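Folding method for dark tops — does the "file fold" really save any room?

Home & Storage > Laundry and wardrobes
Page 1 of 1

gruvel_lane
Posts: 1,073

I'm going to be the grump again. For months now every other thread in this section has told people to fold everything into narrow parcels and stand it up in a drawer like paperwork. I've done it for 2 weeks with the whole of my side of the chest and I can't see what I've gained. The drawer holds what it held before. I spend longer at it. And anything thin falls over as soon as I take its neighbour out.

Has anybody measured this? I don't mean "it feels roomier", I mean a tape measure or a count.

Background, so I don't get asked: chest is the Tratach five-drawer, the shallow one. Mostly dark T-shirts and thin jumpers, a few things with a knitted band or collar in a different cloth. Flat stacks before, parcels now.

tallboy_tess
Posts: 212

It isn't meant to hold more, it's meant to let you see everything at once. If all your tops are black then fair enough, you're looking at a row of black edges and you're no better off.

pegbag
Posts: 640

I'd disagree with Tess there, it does hold more if you do it properly. I counted mine in March when I swapped over. 43 tops in a drawer that wouldn't shut before. Most people stop folding too early and end up with a wide floppy thing, then they blame the method.

gruvel_lane
Posts: 1,073

43 of what, though? Vests? And was it the same 43 before and after, or did you have a clear-out first like they all tell you to? Every one of these before-and-after stories has a trip to the charity shop in the middle of it.

pegbag
Posts: 640

There was a small clear-out, yes.

gruvel_lane
Posts: 1,073

Well then.

sedgwick_stairs
Posts: 88

I do mine on the bed and have done for years, long before it had a name. My trouble is the uneven ones. Anything with a thicker band or a different cloth along one side will not come out as a proper rectangle, it comes out as a wedge. The one below is as good as I can get it. Tell me where I'm going wrong, because on the videos they are always perfect oblongs.
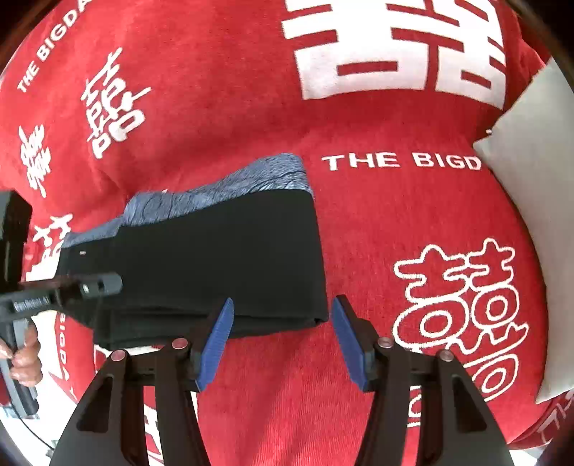 Dark one with the blue-grey strip, folded, on the red double-happiness cloth.

Narrow at the left and tall at the right, every time. I've tried starting from the other end and it just moves the fat bit.

tallboy_tess
Posts: 212

That's neater than anything in my house. The right-hand edge is nearly straight! I'd stop there and put it away.

Love the red, by the way. Is it a wedding set? My aunt had double happiness on everything from the pillowcases to the tea tray.

sedgwick_stairs
Posts: 88

Thank you. It's just what's on the bed at the moment, and it's cheerful. I like it for dark clothes because I can see what I'm doing, on the navy cover I lose the edges completely.

moth_and_rail
Posts: 359

Sorry, but I don't think the fold is your problem, it's what you're folding on. A bed gives. You press down to flatten one end and the other end comes up. Look how the red cloth swells up at the back and then drops into a crease. Nothing is going to come out square on top of that. Do it on a table and come back to us.

pegbag
Posts: 640

Can't agree. I fold on the bed and mine come out fine. I think it's the grey-blue bit. It goes from deep at the right to a thin band at the left, so the cloth hasn't been brought over evenly. Lay the whole thing out flat, smooth the strip first, then bring the sides in to meet. The bottom edge has several layers sitting in ridges as well, I'd want those lined up before the last turn.

moth_and_rail
Posts: 359

You can't tell from one picture how it was brought over. It might be cut like that.

pegbag
Posts: 640

I can tell it's wider at one end, I've got eyes.

hukimgate_hal
Posts: 17

New here so be gentle. I bought one of those plastic folding boards from the Hukimgate market, the sort with flaps. Flip, flip, flip, done. They come out all the same size. I thought it was a con when I bought it but it does work on T-shirts. No good on anything with a hood.

gruvel_lane
Posts: 1,073

How long did it take you to do a basket with it, start to finish, including finding the board?

hukimgate_hal
Posts: 17

Ha. 5 minutes for a small load. The board lives behind the wardrobe so yes, a bit of reaching.

gruvel_lane
Posts: 1,073

I can do a small load in flat stacks in less than that, with the radio on. This is my point. We've got a method that needs a table, or else a board, or a clear-out beforehand, and if it doesn't work you did it wrong. Sedgwick's has got a small corner turned up at the bottom right and a bit of a slope to it and it would sit in a stack all day long without bothering anyone. Stand it on end in my drawer and it'll be lying down by teatime.

tallboy_tess
Posts: 212

Have you tried dividers? Shoe box lids, cut down. They hold the thin ones up.

gruvel_lane
Posts: 1,073

And now dividers. Which take up room.

moth_and_rail
Posts: 359

He's got you there Tess.

tallboy_tess
Posts: 212

Cardboard is a millimetre thick! Honestly, Gruvel, I think you'd argue with the drawer.

sedgwick_stairs
Posts: 88

Can I come back to mine for a second. I've just tried the same top on the kitchen table, as Moth said, and it's better but still a wedge. Smaller wedge. So I think you and Pegbag might both be partly right. I also tried smoothing the strip first and that helped more than the table did — the strip is a different cloth and it wrinkles up if you leave it till last.

Also found a white speck of fluff on it which is going to annoy me now. Does anyone have a lint roller that lasts longer than a fortnight?

pegbag
Posts: 640

Strip first. Told you.

For fluff, a damp rubber glove. Don't buy rollers.

moth_and_rail
Posts: 359

Damp glove just moves it about in my experience, and then you've got a damp top. A clothes brush, a proper one, stroke it all in one direction. Mine was cheap and it's outlived two washing machines.

hukimgate_hal
Posts: 17

Would the wedge matter if you put them in alternately? One fat end left, next one fat end right. That's how I do towels.

sedgwick_stairs
Posts: 88

Hal, that's the first thing anyone has said that I hadn't thought of. Will try it tonight.

gruvel_lane
Posts: 1,073

That I'll allow, it's sensible, and it works for flat stacks too. I'll do one drawer standing up with Hal's swap and one drawer flat, same sort of tops in each, no clear-out, and I'll count them both. If the standing drawer wins I'll say so in here. I'm not expecting to have to.

pegbag
Posts: 640

Fold them small enough or it doesn't count.

gruvel_lane
Posts: 1,073

Give me a size in centimetres, then, before I start.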